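Chores Belong in the Robotics Club

Every spring our school board asks what the robotics club has to show for itself, and every spring someone compares us with Bristside, which has trophies. We have bedding. In May, Bernice Korletey's students chose putting a pillowcase on a pillow as their project for the year-end show.
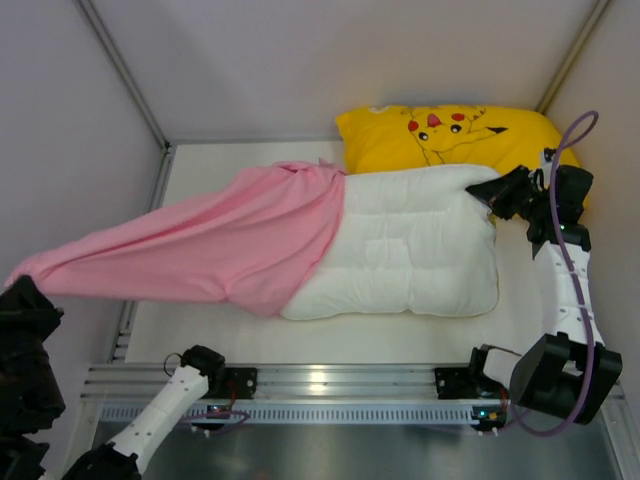
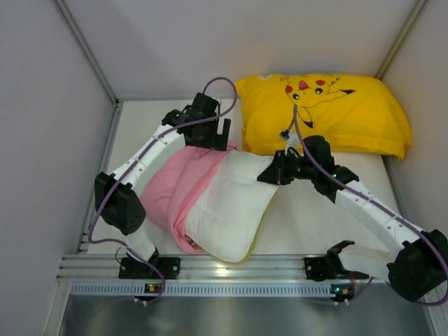
I think it was the best choice they could have made. Competition robots are built for a known field and a rigid game piece. Cloth folds differently every time, and two arms have to agree on where it is. Natanael Seixas, a junior, kept a log of 461 attempts and wrote a cause next to each failure. Most were bad grips on the fabric. A few were his own code, and he wrote those down too.

Parents have told me a contest gives students a deadline and a score. That is true, and I would not drop contests. But a trip to one costs us $2000, and it takes seven students. The club has 40. The rest stay home and hear about it later.

The pillow project had work for anyone who showed up. Some students only sorted recordings, and they learned to argue about what counts as a finished job — is a corner sticking out a failure? They still disagree. I would like the board to sit in on that argument before it votes on next year's budget.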